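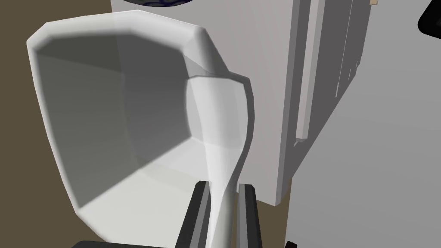
What has been added to the online index of the Bruller record books?

The full run of marriage, circumcision and burial entries kept by the Jewish congregation at Parnthorpe, beginning in 1714 and ending in 2000, with Hebrew and civil dates side by side.

PARNTHORPE, 13 September 2019 – The index to the Bruller record books, the manuscript registers of the Parnthorpe congregation, has been completed and will open to the public in October. It holds roughly 4000 entries taken from nine bound volumes in Hebrew, Yiddish and English. Until now readers have had to make an appointment at the Plutmont Library of Jewish Records and work through the volumes by hand, usually with a staff member who could read the older cursive.

The books take their name from the Bruller family, who served as secretaries to the congregation for several generations and kept the volumes at home between meetings. The earliest was started elsewhere and carried to Parnthorpe by settlers from the same town. Its first pages record the rules of a burial society, and the names of the dead follow without a heading.

Wendy Crabtree, who directed the indexing at Plutmont, said the order of the books had caused most of the difficulty. "The secretaries wrote where there was room," she said. "A marriage may be in the back of a burial volume, upside down, with the dowry terms and a note on who paid for the candles. We indexed what was on the page and recorded where on the page it was."

Each entry has been given a volume and leaf reference, the name as written, a standardized form of the name, the name of the father where stated, the Hebrew date, and the civil date. Mothers' names are given where the secretary wrote them. They appear rarely in the early marriage entries and often in the notes for the sick, where custom calls for the mother's name in prayer. Those notes have been indexed as a separate series and are not counted as life events.

Conversion of dates was done in two stages. The Hebrew date was first transcribed in letters, exactly as in the book, including the abbreviated year in which the thousands are left out. The civil date was then calculated and checked against any civil date the secretary had added. Where the two disagree, both are shown. A frequent cause of disagreement is an event after sunset, which belongs to the next Hebrew day. A second cause is the leap year, when a thirteenth month is added and the secretary did not say which Adar was meant. In such cases the index gives a range and leaves the choice to the reader.

That last point matters to families who observe a yahrzeit, the yearly anniversary of a death, by the Hebrew calendar. Under common practice the anniversary of a death in an ordinary Adar is treated differently from a death in one of the two Adars of a leap year, and customs vary between communities. The index does not calculate yahrzeit dates. A note on the search page will advise readers to take the Hebrew date to their own rabbi.

Names presented a different problem. Many people appear under a Hebrew name in one volume, a Yiddish everyday name in the next, and an English name in the last. A man called to the Torah as Aryeh may be Leib in the burial society's accounts and Leo on his gravestone. The project linked such entries only where a second fact agreed, such as the father's name or the house. Links made on weaker grounds are marked "probable" and can be switched off in a search.

Razia Kakakhel, the paper conservator responsible for the volumes, prepared them before scanning. The second volume had been rebound with its leaves out of order, and part of the text had been lost in the gutter. Kakakhel took down the binding, flattened the leaves under light weight, and repaired the tears with thin Japanese paper and wheat starch paste. The original sequence was worked out from the catchwords at the foot of each page. The leaves have been kept in that sequence, and a table in the index gives the old numbers for anyone following a reference in earlier writing.

"The ink was the main concern," Kakakhel said. "Iron gall ink eats into the paper if it takes up water, so the repairs were kept as dry as possible. Nothing was washed. Some of the stains are staying where they are."

Two leaves in the fourth volume are still closed. They were pasted together at an early date, and raking light shows writing on the inner faces. Kakakhel has recommended against separating them until the adhesive has been tested. The index lists them as "not read."

The transcriptions are searched through Tang, the catalog system already used for the library's printed books. Tang was set up for the Roman alphabet, and work was needed before it could sort Hebrew and Yiddish in the right order. Yiddish spelling in the books is not consistent – the same secretary could write a town name in different ways within a single year – so a search in either script will return close spellings as well as exact ones. Readers who want the exact form only can put it in quotation marks.

Images of the pages will be shown beside the transcriptions, with one exception. Entries dealing with divorce and with disputes over charity payments in the last two volumes will be indexed by date only. The congregation asked for that limit on behalf of people still living, and the library agreed. A reader who can show a family connection may apply to see the page in the reading room. Circumcision entries from the same period will show the name of the mohel and the date, with the child's name withheld.

The books also contain material outside the life events. There are lists of seat holders, receipts for matzah flour, a contract with a teacher, and a long correspondence copied out by one secretary on whether a stream near the meeting house could feed a mikveh, the ritual bath. The reply, from a rabbi in another town, sets out the conditions under which flowing water is acceptable and asks for measurements in hand-breadths. No measurements are entered. The question is not mentioned again, and a later seat list refers to "the lane by the bath," so the matter appears to have been settled one way or another. These papers are described in a short summary for each volume and have not been transcribed.

Crabtree said the contract with the teacher was the item most often asked for during the work. It requires him to teach the weekly portion with commentary, lead the afternoon service when asked, and supply his own firewood. His pay was due at the new moon. Marginal notes show when it came late.

The volumes themselves remain the property of the Parnthorpe congregation and are held at Plutmont on deposit. They stopped being used for new entries in 2000, when the congregation moved its records to a computer. The last burial entry is in the same format as those a century earlier, with the society members who attended listed by Hebrew name.

A separate part of the work compared the burial entries with the stones in the old cemetery. Some graves in the books have no stone, and some stones have no entry in the books. Where a stone can be read, its text has been added to the index with the abbreviations written out. The row numbers follow the burial society's own plan, which starts at the gate and runs in the opposite direction from the plan held by the town. Visitors using the town plan should use the conversion table in the help section.

Corrections will be accepted once the index is open. They must cite a volume and leaf, or a stone by row and place, and should include a copy of any outside document relied on, such as a ketubah or a family Bible page. Family tradition without a document will be kept on file and will not change an entry. The staff will review corrections in batches and mark changed entries with the date of the change.

The reading room at Plutmont will stay closed to users of the original volumes until the festival period in October is over. After that the originals will be brought out only where the scan cannot answer the question, for example on watermarks or on the order of leaves. Requests should be made in writing and should state what the reader needs to examine.

Use of the index is free and does not require registration. Printed copies of single pages can be ordered from the library's copy desk. Pages on which the Divine Name is written out in full will be marked on the order form, so that buyers know the copy should be treated with care and placed in a genizah when no longer wanted.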